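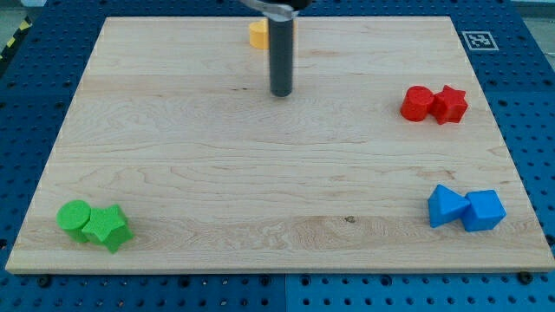 nesma_b
Anyone here finished a play board for little ones without the top going patchy? Mine is glued up maple, done on the cheap, and I've had two goes at the oil now. It's the far side of the seams that bothers me, grain goes wavy there and drinks more than the rest. Board's sat on the blue perforated table with the red, blue and green blocks on it, very pale still. I don't want it going orange. It's for the toddler room, 3 year olds mostly, so it WILL get chewed and dribbled on. Wax over oil? Or leave it bare?

Killian Brunet
Bare. Every time. Sand to 240, damp cloth, sand again, done. Maple is tight enough.

lamduan.n
Disagree with Killian. Bare maple in a nursery goes grey in a term, we had one. Felt tip never came out. Get some sort of oil on it, thin coats, wipe off after 30 mins. Patchy is nearly always leaving too much on.

Killian Brunet
Grey is fine. Sand it again in the summer. Oil plus dribble plus foam blocks = sticky board.

lamduan.n
Only if you dont let it cure!! Ours had a good week in the shed before anyone touched it.

bastienbodin
What are the blocks, foam? They look it, the red ones anyway. Asking becuase some foam ones leave colour on a waxed top if they're left standing in the warm. Had a set of Faseta ones do it, red ring on a white shelf, and that was paint not wax. Washed them in the sink first next time and it was ok.

nesma_b
Foamy yes. Came in a mixed bag from a jumble sale so no label. Haven't seen any marks but they've only been on there an afternoon. Will do the sink thing.

bastienbodin
Put one on a scrap overnight with a tin on top. If it's going to bleed you'll know by breakfast.

Naz Costa
Sorry to be dull but round the edges over before you worry about finish. The near edge looks thin to me. Toddler falls on that, ouch. Small roundover bit, or a block and 120 grit if no router.

nesma_b
Not done the edges yet, was going to do it after. Wrong order?

Naz Costa
Wrong order yes. You'll cut through the oil and get a pale stripe all the way round. Edges, then sand the whole lot, then finish.

Killian Brunet
Or no finish and then there is no order to get wrong

lamduan.n
Killian give over.

Naz Costa
How are you stopping it warping btw? Wide glue up like that, oil one face only and it'll cup. Do the underside same day.

nesma_b
Ah. Have not done the underside at all. That might explain the slight rock. I thought it was the table.

Naz Costa
Flip it and see if the rock goes with it. If it does, oil the bottom, stand it on edge somewhere cool, leave it be. Mine came back after a bit, not perfect but flat enough for blocks.

lamduan.n
Which star cutter do people use for wooden ones? My two are obsessed with the star out of every set and I fancy making some to match.

bastienbodin
Scroll saw. Points snap if the grain runs across them though. I gave up and bought a set, 37 pieces, one star. ONE.

nesma_b
lol. Right, plan is edges, sand back, thin oil both sides, shed. No wax for now. Will do the overnight tin test with a red one and a blue one and report back

Killian Brunet
See you in the summer with the sandpaper then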